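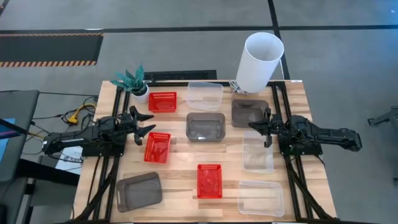
Bernice Atinga remarked, when the first results went round, that she had stopped watching the arms and started watching the gaps between the boxes. Her comment stuck, and it gave our new study its name. Redance today releases Mind the Gap, a method that helps a pair of robot arms sort household containers without getting in each other's way.

Release date: 2021-07-04

Two arms working over one table ought to be quicker than one. In practice they often spend their time waiting. Each is given a wide safety zone, and whenever the zones overlap, one arm stops dead. The Redance team wanted to see what would happen if the arms could share the middle of the table more freely, in the way that two people do when they clear up after a meal.
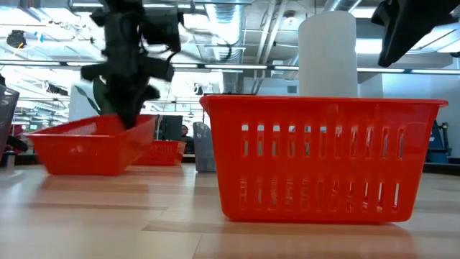
Photo: Redance

The answer is a planner called Korau. It looks at the open space between objects and keeps a running map of which arm has the better claim to each patch. The map is redrawn after every small movement, so a claim can be given up as quickly as it was made. Korau was trained on 2,000 recorded sorting runs, all gathered since March on a plain wooden table with red, grey and clear plastic containers.

We are delighted with how it did. Against our earlier planner, Costine, the new method cut the time lost to waiting by more than half, and it did so with no extra sensors and no change to the arms. Clear plastic was the part we worried about most, as wood grain showing through a box can easily be read as bare table. Korau still makes mistakes there, but far fewer than we had feared!

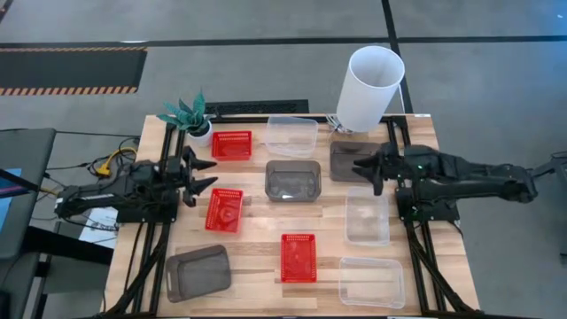
It also copes well when the layout is new. In the final round of tests the containers were moved and turned between runs, and the planner was given five seconds to look before it had to begin. Most runs went through to the end without a person stepping in. The ones that failed nearly all did so in the same way, with both arms giving up their claim to the same patch and neither taking it back.

"You could see them being polite to each other, and it was lovely and completely useless," said Esi Ankrah, who led the study. "We've got a fix for that now and I can't wait to try it properly."

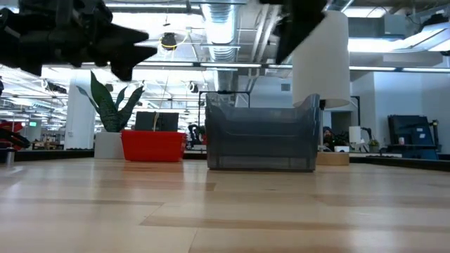
That fix, a simple rule for breaking ties, will be part of the next version. The team also plans to try taller objects and stacked bins, where the gap an arm needs may be above a container as well as beside it.

The paper, the planner code and the full set of recorded runs are free to download from the Redance website. Partner lab Quansah will host two open sessions for anyone who would like to try the method on their own arms. Places can be booked through the Redance press office, which can also arrange interviews with the authors.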